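Looking After White Boards and Work Surfaces

Posted Tuesday, July 9, 2019 by Savita Chaturvedi
Filed under: Workshop, Cleaning

A white board laid over a wooden table is the cheapest bench protection there is. You can see small screws on it, glue doesn't reach the wood, and when one side is worn out you turn it over. The trouble is that it shows everything. I get more mail about gray marks than any other subject, so this page covers those first and then a few related jobs.

Gray marks and streaks

Most gray marks on a white surface are metal rubbed off on it. Aluminum is the worst, followed by the bottoms of cheap tools. The mark sits on top of the board, so scrubbing hard with a green pad only scratches the finish and gives the next mark something to hold on to.

Start with warm water and a drop of dish soap on a soft cloth. Wipe, rinse, dry. If the mark is still there, make a paste of baking soda and water, about as thick as toothpaste, and rub it lightly with a fingertip wrapped in the cloth. Leave it 4 minutes and wipe off. A melamine sponge also works, but it dulls a glossy board, so try it in a corner first.

Pencil comes off with a plain white eraser. Permanent marker needs rubbing alcohol – open a window, and keep it away from any painted or shellacked edge.
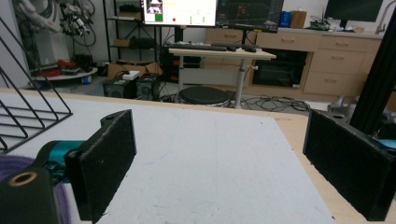
Scuffs that have gone through the finish won't clean off. You can make them less noticeable with a little white appliance touch-up paint on a toothpick, let dry overnight. I don't bother on a board that gets used every day.

Keeping the board from sliding

Cut four squares of rubber shelf liner and put one under each corner. Double-sided tape holds better but can pull the finish off the tabletop when you lift it. Hemant Rana wrote in to say he uses strips cut from an old bicycle tube, and that they have held for 11 months on an oiled maple table. Check that rubber doesn't stain your finish before leaving it that long.

Lift the board once a week and wipe underneath. Sawdust and grit get in there and act like sandpaper on the wood. If anything wet has been spilled, stand the board on edge against a wall until both faces are dry.

Felt pads

Stick-on felt is good under lamps, vises and anything else heavy that gets moved around. Clean the spot with alcohol first and let it dry, or the pad will creep. Press for a full minute. Felt picks up grit, so go over it now and then with a stiff toothbrush or a loop of masking tape. When it turns hard and shiny, replace it.

To get old adhesive off, warm it with a hair dryer and roll it away with your thumb. Cooking oil loosens what is left. Wash the oil off with soap or the new pad won't stick.

The table itself

Light wood yellows where the sun reaches it and stays pale where the board covers it. Shift the board every few weeks if the table is near a window. Madhu Bisht asked whether a pale patch can be evened out: yes, usually, by leaving the board off through August and letting the light do it. Wipe bare edges with mineral oil twice a year, using a thin coat, and buff off the extra after half an hour.

Lay oily rags flat outdoors to dry before throwing them out, especially after linseed oil. They can catch fire if left in a heap.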